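This repo holds the farm income and social contribution tables I kept wishing somebody would put in one place. It covers self-employed growers: what they pay in, which benefits they can claim, and how both change when a farm switches from sole owner to partnership. I'm so glad it finally exists!

Maintainer: Stepan Zinchenko
Last full rebuild: 28th March

## What's in the box

| File | Contents |
|---|---|
| `farms.csv` | One row per farm per year, with region, farm type and ownership |
| `contributions.csv` | Pension, sickness and injury payments, by quarter |
| `claims.csv` | Benefit claims, with the date filed and the date decided |
| `regions.csv` | Lookup table for region codes |

There are 125 farms in the current release, 27 of them dairy. The rest are a mix of grain, orchard and sheep, and the orchards are my favorite part of the whole thing. Their income swings so much from year to year that you can watch the contribution bands kick in and drop out again. If you teach this stuff, start there.

## Where the rows come from

Farm records were shared by growers in two valleys, Ayele and Stistska. Each grower signed a release and got a copy of their own rows to check before anything went public. A good number of them sent corrections, some handwritten, all welcome.

The Ayele records are quarterly all the way through. Stistska growers mostly file once a year, in December, so their quarterly figures are the annual total split evenly. Look for `split = 1` and please don't use those rows for seasonal work!

## Getting started

```
git clone <this repo>
cd farm-contributions
python build.py --out tables/
```

You need Python and pandas. The build reads the raw sheets, applies the fixes in `patches/` and writes clean tables. If it stops with `unknown region`, your copy of `regions.csv` is out of date, so pull again.

To match claims to farms:

```
python join.py --left farms --right claims --key farm_id
```

## Column notes

- `farm_id` is stable between releases. It is not a tax number and can't be turned into one.
- `net_income` is after feed, seed, fuel and hired labor, before any contribution is paid.
- `band` is the contribution band the farm was billed under, even where the bill was later changed. The changed value sits in `band_final`.
- `owner_type` can be `sole`, `partner` or `family`. Family means unpaid relatives are listed on the return.
- Money is rounded to the nearest 100 to protect the smaller farms.

## Known gaps

- Sick pay claims that were withdrawn before a decision are missing.
- Two sheep farms merged partway through. They share one `farm_id` from then on, and the old ids are in `patches/merged.csv`.
- Hired workers aren't covered at all. I'd love a companion set for them.
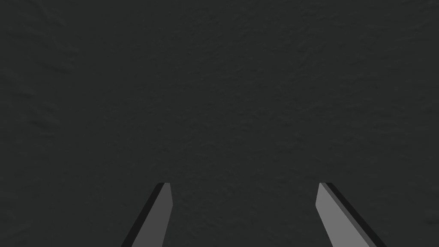 ## Tools that read these tables

Flilell opens the CSVs as they are and draws very nice band charts. Caltell needs the dates in a single column, so run `python export.py --caltell` first.

## Helping out

Send a pull request or open an issue, big or small. Spelling fixes in the region names are great. If you farm in either valley and want your records added, the release form is in `forms/`, and I'll happily walk you through it by email.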